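About us

Hello and welcome to Skondora! We're a small snack and stationery shop with a very long shared table in the middle of it, and we've been packing study boxes for people who work, read, revise and doodle since the day we opened the door on Ratanaporn Lane.

If you've found us because a box turned up on your desk, lovely to meet you. If you're wondering whether you'd like one, have a read and see what we're like.

How we started

Skondora began as a shelf. It was at the back of a copy shop called Mollier, where people came in to have their coursework bound and then stood about for twenty minutes with nothing to eat. We put out a few cartons of drink, some biscuits and a stack of notepads, with a saucer for the money. By the end of the first month the shelf was making more noise than the binding machine, and people were ringing up to ask what was on it that week.

What they liked was the mixture. A student would come in for a pad and go away with a drink she'd last had at her gran's flat. Somebody on his lunch break would pick up crisps and remember that he needed a new pen. We thought that was a brilliant way to shop, and we still do. Paper and snacks belong together! Anyone who has ever tried to write two thousand words on an empty stomach will know what we mean.

When Mollier moved to bigger premises across town we took over the old unit, painted it, and kept the name of the till, which was Skondora (it was written on a sticker and we never found out why). Mollier still do our labels and we still send them biscuits.

What goes in a study box

Every box has something to write on, something to drink and something to eat. That's the whole recipe, and the fun is in what we choose each time.

For paper we like a spiral-bound pad best. It lies flat, it folds back on itself when you've only got half a desk, and you can tear a page out without upsetting the rest. We do stitched notebooks too for the people who can't bear a torn edge, and index cards in exam season. Our own range of pads is called Jemlow. The paper is just thick enough to take a fountain pen and the covers come in whichever colours we happened to fall in love with that season.

For drinks we go for small cartons and little bottles, mainly from East and South East Asia, with a few from closer to home. Fruit drinks, soya drinks, teas with and without sugar. Half of our regulars grew up with these and the other half are trying them for the first time, and both lots write to us about them, often at great length. We read every one.

For the snack it's usually a biscuit, a cracker or something crunchy in a bag. We try to avoid things that leave orange dust on your keyboard, although we make an exception now and then because some of the dusty ones are so good.

The table

The shop is only one room, and most of it is taken up by the table. You're welcome to sit at it whether you've bought anything or not. Bring your laptop, your knitting, your tax return. It seats 12 if everybody is friendly about elbows, and there are plugs underneath at both ends.

We also use it for choosing. Before anything goes into a box it has to sit out with the other things it will be packed with, so we can see them together and argue. Does the drink go with the biscuit? Is the pad big enough? Would you be pleased if you opened this on a wet afternoon? We get a surprising amount of feedback from whoever is sitting nearby, and more than one box has been changed completely by a person who had only popped in to get warm.

Favourites and firm opinions

There's always a pairing that somebody in the shop is excited about. At the moment it's berries. A berry biscuit with a cold fruit drink is a very cheerful thing to have next to you when you're making notes, and the packets are cheerful as well - we're suckers for a good strong purple.

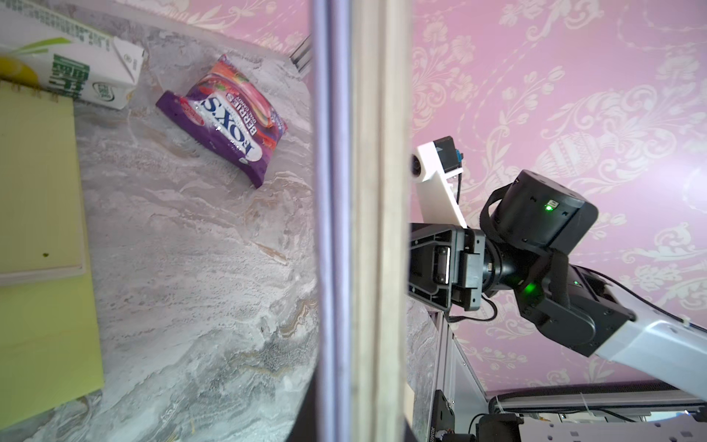
We feel strongly that a snack should be easy to share, so bags of small biscuits tend to win over one large item that has to be cut up. We feel strongly about pens too, but that's a whole other page.

You won't always agree with us, and that's fine. If there's something you don't eat, tell us when you order and we'll swap it. We keep a card for each regular with their likes and dislikes on it, and some of those cards have become quite detailed. (To the person whose card says "no raisins, not even near": we've got you.)

How big we are

Not very! We packed 2,079 boxes last year, all of them by hand, and on our busiest day we sent out 66. At the last tidy-up we had 683 Jemlow pads on the shelves, in colours that run from sensible navy to a green you could see from the bus stop.

We pack on Mondays and Thursdays with the radio on. Each box is lined with paper, the drink goes in upright, the pad goes down one side to keep everything steady, and the snack sits on top where it won't get squashed. We write the note last. It's always handwritten, so please forgive the odd wobbly one near the end of the afternoon.

Come and say hello

You'll find us on Ratanaporn Lane, between the key cutter and the launderette. The door sticks, so give it a good push. We're open every day except Sunday, and the kettle is on from the moment we arrive.

If you're too far away to visit, you can order a single box or have one sent each month, and you can stop whenever you like. Teachers and librarians, do get in touch about larger orders, as we love doing those and can make up boxes to suit the group.

And if there's a drink or a biscuit you remember from years ago and can't find anywhere, write and tell us what the packet looked like. We do enjoy a hunt.

Page last updated February 2, 2021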